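Setting Up the Two-Arm Tape Cell: Grippers, Cameras and Bin Position

Last updated 25 August 2026 by Florence Leclerc

These steps cover the Perstead cell after a finger change, a camera swap or a move to another bench. They assume the arms are already bolted to the base rail and that the control software starts without errors. If you have just received the cell in parts, do the Travier frame assembly first and come back.

Allow 40 minutes the first time. You will need a set of hex keys, a soft brush, a lint-free cloth, the Canetov pendant and the bin of masking tape rolls.

Before you start

Put both arms in the park position and switch off motor power at the supply. Leave the controller boards on so that the cameras keep running. The arms will sag when power is cut, so hold each one by the upper link while you press the switch and lower it by hand.

Check the cables next. Each arm has a thin black cable along its links, and it needs enough slack at the upper joint to let the arm fold and stretch. Move the joint through its full travel by hand. If the cable goes tight at any point, loosen the nearest clip and feed a little more through.

Step 1. Check the base bolts

Work from the left arm to the right. Each base sits on a black mounting plate, and the plate is fixed to the slotted rail. Try to rock the base with one hand. If it moves at all, tighten the plate screws a little at a time in a cross pattern, then the base screws. Do not slide a plate along the rail to make more room. The distance between the two bases is stored in the cell file, and any change means a full recalibration.
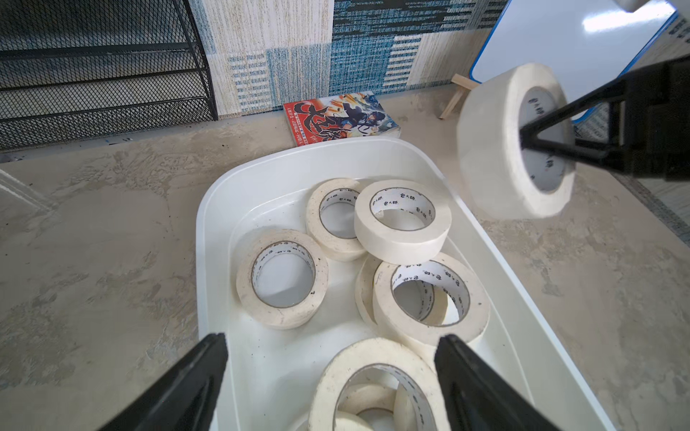

Step 2. Clean and check the fingers

Tape rolls leave dust and a little adhesive on the fingertips, and after a long session the grip starts to slip. Brush out the slots in the fingers, then wipe the tips with the dry cloth. Do not use solvent.

Open each gripper fully and look at the tips from the side. Both fingers should be at the same height. If one sits lower, its mounting screw has worked loose. Back the screw out, seat the finger against the shoulder and retighten.

Now restore motor power and run the open and close routine from the pendant 3 times on each side. Listen for clicking. A click at the end of the close stroke usually means the closed limit is set too far in, and you can fix it under Gripper > Limits.

Step 3. Set the grip force

The rolls can be picked up two ways, by pinching the tape wrap or by putting the fingers in through the core and pressing against the inside. The cores are cardboard and will dent if the force is too high. Start at 420 on the force setting and try a core pick with a roll you don't mind losing. Lift it just clear of the others and hold. If it turns or slides, go up in small steps. If the core goes out of round, go down.

Use the same number for both arms. Colton McIntyre ran ours with different values for a while, and every handover between arms had to be tuned twice. 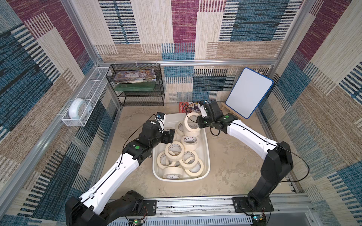
Step 4. Place the bin

The bin goes on the floor of the cell between the two arms, with its long side running front to back. Jog each gripper out over it in turn. Both should be able to get to all four corners without the upper link going straight. A straight arm has no room left to correct itself and the controller will stop it with a reach fault.

Pile the rolls in loosely. Some should lie flat and some should stand on edge or lean on each other. Neat stacks make the job too easy and hide problems with the approach angle.

Step 5. Aim the wrist cameras

Open the live view for the left wrist. You want the fingertips in the picture along with a good part of the bin. If the fingers fill most of the view, tilt the camera up one notch on its bracket. Tighten the bracket screw, move the wrist through its range and check that the view hasn't shifted. Do the same on the right.

Exposure should be locked. The whiteboard can throw a bright reflection, and on automatic the whole picture darkens when it comes into view.

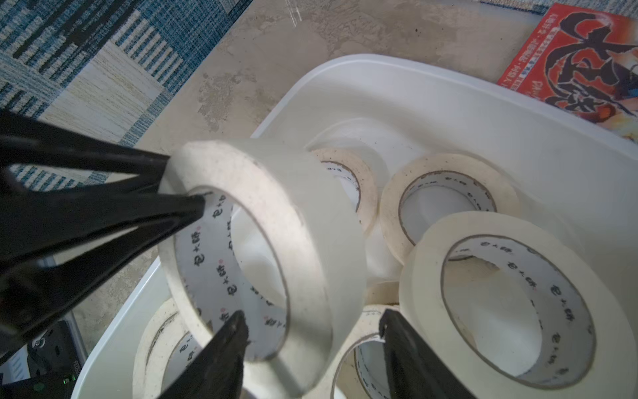

Step 6. Run a short test

Start the Sandhu pick program at low speed with one hand on the stop button. Let each arm pick and lift a few rolls, then let both work at once. Watch the space above the bin, where the grippers come closest to each other. The minimum gap is set in the cell file and should not be lowered to save time.

Common faults

Reach fault on one side only: the bin has been pushed toward the other arm. Move it back and rerun Step 4.

Gripper reports closed with nothing held: dirty tips, or the force is too low. Go back to Step 2, then Step 3.

Wrist view freezes: reseat the camera plug at the wrist first, then the one at the board. Restart the view, not the controller.

Save the cell file when the test runs clean, and write the force value on the sheet inside the Travier binder.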